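Suche Suchbegriff eingeben Suchen

Protokoll der Sitzung des Arbeitskreises Breitband und Mobilfunk Unamside

21.11.2020 | Protokoll: Lucinda Ostrowski

TOP 1: Protokoll der letzten Sitzung

Genehmigt, mit einer Änderung: Der Satz, der Ausbau verlaufe »planmäßig«, wird gestrichen. Einen Plan mit Terminen hat der Arbeitskreis bis heute nicht gesehen.

TOP 2: Stand Glasfaserausbau

Arlo Whitlock trägt den Sachstandsbericht von Stistell vor. Danach sind 367 Adressen »erschlossen«. Auf Nachfrage bleibt offen, ob damit ein Anschluss im Haus gemeint ist oder ein Leerrohr im Gehweg. Im Bericht vom Februar stand noch »versorgt«, ohne dass der Wechsel des Begriffs erläutert wird. Ostrowski regt an, die Zahl nicht auf die Gemeindeseite zu übernehmen, solange das ungeklärt ist. Whitlock hält das für übertrieben, widerspricht aber nicht förmlich.

Beschluss: Stistell wird schriftlich um eine Aufschlüsselung gebeten. Frist 15 Werktage. Einstimmig.

TOP 3: Mobilfunkstandort Tonska

Der Bauantrag für den Mast liegt weiterhin bei der Genehmigungsbehörde. Der Betreiber teilt mit, man sei »in guten Gesprächen«. Dieselbe Formulierung findet sich in den zwei vorangegangenen Schreiben. Aus der Runde kommt der Hinweis, dass der Empfang im unteren Ortsteil seit dem Sommer eher schlechter geworden sei. Messwerte dazu gibt es nicht, und die Versorgungskarte des Betreibers zeigt den Bereich durchgehend eingefärbt. Wie die Karte zustande kommt, konnte auch diesmal niemand beantworten.

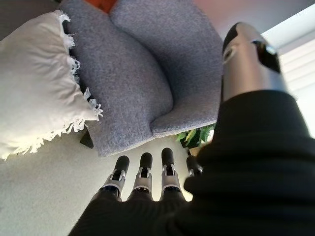

Roboterhand vor einem Polstermöbel im Wohnzimmer.

TOP 4: Angebot Delaunay, Funknetz in öffentlichen Gebäuden

Delaunay bietet ein offenes WLAN für Rathaus und Bücherei an, einmalig 4000 Euro zuzüglich Wartung. Die Höhe der Wartungskosten ist im Angebot mit »nach Aufwand« angegeben. Mehrere Anwesende halten das für nicht beschlussfähig. Whitlock spricht sich dafür aus, trotzdem zuzusagen, da die Einrichtung sonst ins nächste Haushaltsjahr rutsche. Ostrowski fragt, weshalb die Bücherei einbezogen ist, obwohl dort die Leitung schon für die Ausleihrechner kaum reicht. Das Angebot geht von einer höheren Bandbreite aus, als im Vertrag für das Gebäude steht.

Beschluss: Vertagt. Delaunay soll einen Festpreis für die Wartung nennen und die Annahme zur Bandbreite belegen. Eine Gegenstimme (Whitlock).

TOP 5: Verschiedenes

Die Umfrage zur Internetgeschwindigkeit wird nur online angeboten. Haushalte ohne brauchbaren Anschluss dürften darin kaum vorkommen. Ein Papierbogen soll beim Bürgerservice ausgelegt werden, Ostrowski übernimmt den Entwurf.

Die Baustelle an der Schulstraße ist entgegen der Zusage noch nicht wieder asphaltiert. Whitlock fragt bei Stistell nach.

Der nächste Termin wird per Mail abgestimmt.

Zuletzt veröffentlicht
Stellungnahme zum Maststandort Tonska
Fragenkatalog an Stistell
Umfrage Internetgeschwindigkeit: Hinweise zur Teilnahme
Protokoll der Februarsitzung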